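Kukomari Two-Arm Demonstration Kit

Teleoperation and recording bench for manipulation research

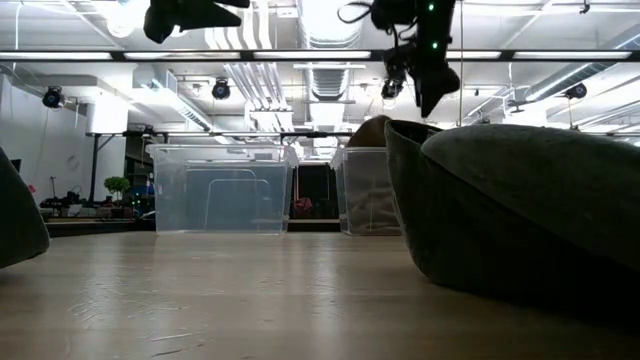
Do I need to write code to record demonstrations?
Recording is started and stopped from the foot pedal, and episodes are saved with the task name you typed in at the beginning. Code is only needed if you want to change the file layout.

Overview
Kukomari is sold to research groups who train policies from human demonstrations. An operator drives both arms by hand from a matching pair of leader arms, and the kit logs joint positions, gripper opening and camera views on one clock.

The method behind it
The recording scheme comes from work by Anderson Caldeira at Skinusia on correction episodes. The operator lets the trained policy run, takes over when it starts to go wrong, and hands back control once the task is on course again. Only the takeover sections are added to the training set.

In the bin-sorting trial, a policy trained on 400 full demonstrations was given 3 rounds of corrections. Missed grasps on soft items fell by some 11 per cent. Rigid items showed no clear change - the first policy already handled most of them.

In the kit
Two follower arms with grippers
Two leader arms
Foot pedal
Recording software, Holanda edition

Not included: table, bins, workstation.

Options
Dramen wrist camera set, fitted before dispatch
Spare finger pads, pack of 5

Delivery
Orders placed before September ship with the older pedal, which works with the same software. Please measure your table depth before ordering the clamps - they are made to size and can't be returned.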